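Home | Stories | How Things Work | Puzzle Corner | Grown-Ups

The Robot That Learns to Pick Up Cloth

By Mekdes Beyene, July

Have you ever tried to pick up one sock from a big heap of washing with your eyes shut? Try it on Sunday when the laundry comes out of the dryer. You will probably get the sock, but you might get the sleeve of a pajama top as well, and maybe a pillowcase hanging on behind it like the tail of a kite!

You and I can sort that out in a second. Our fingers feel that something is too heavy, and our eyes see the extra sleeve, and we give it all a little shake. A robot finds this much harder, and that is why a company called Kikach has made a kit for schools and clubs that is all about cloth. The kit is called Flaltance, which takes a bit of practice to say.

What do you get when you open it? First there is a robot arm, which clamps onto a table. At the end of the arm is a gripper, and the gripper works something like your thumb and pointer finger when you pinch a potato chip and don't want to break it. Near the gripper there is a little camera, so the robot can see what it is reaching for. Then there is a bag with 31 pieces of fabric in it, some smooth, some fuzzy, some plain and some with patterns. The last part is a work box, with metal strips along its edges and walls you can cover in any paper you like.

I spent a whole afternoon with the kit at the Amstead Library, where Wayne Nuttall runs the after-school club, and I must say I liked the wallpaper part much more than I expected to. The children had been choosing patterns all week. There is a good reason for all that decorating, too. If a robot only ever practices in front of a plain white wall, it may get muddled the first time it meets a wall with flowers on it. So you change the walls, and you change the heap, and you let it try again.

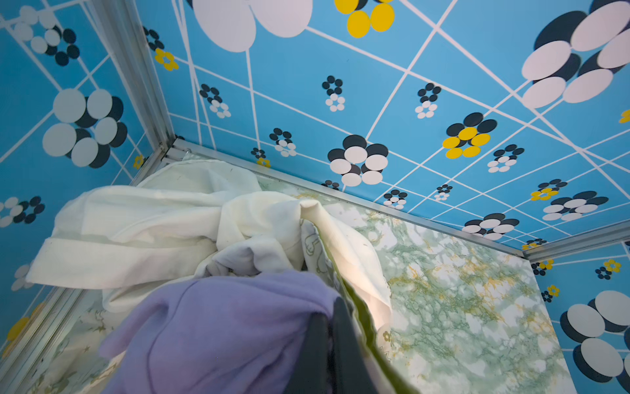 Cloth is tricky because it never keeps its shape. A wooden block looks like a block whichever way you turn it. A towel can be flat, or rolled up, or squashed into a lump with a corner poking out, and it is still the same towel. The robot has to learn that all of those are "towel," and it has to learn where one piece stops and the next one starts.

How does it learn? You teach it! You move the arm yourself with a hand control, and the kit remembers what the camera saw and how the arm moved. Each turn is called a try. The club had saved 743 tries by the time I came to visit, and they had named their robot Moges, so everybody kept saying things like "Good job, Moges" and "Oh, Moges, other side."

Now for the part your grown-ups will want to read. The kit costs 400 dollars, so it is really something for a school or a library to share. It needs 2 people at a time, one to drive the arm and one to watch and press the stop button. The hand control was a little big for the smallest hands in the club, and I wish the book of instructions had more drawings in it. The arm moves slowly, but you still keep your fingers out of the box while it is working, and you tie back long hair.

If you'd like to try a bit of this at home without any robot, put a mitten on each hand and try to take just one washcloth off a pile. Then write down what you had to do to get it loose. Did you pinch? Did you shake? Did you pull it sideways? Those are just the kinds of things Moges is practicing.

Contact us | Copyright Puzzle Corner Pages | Back to top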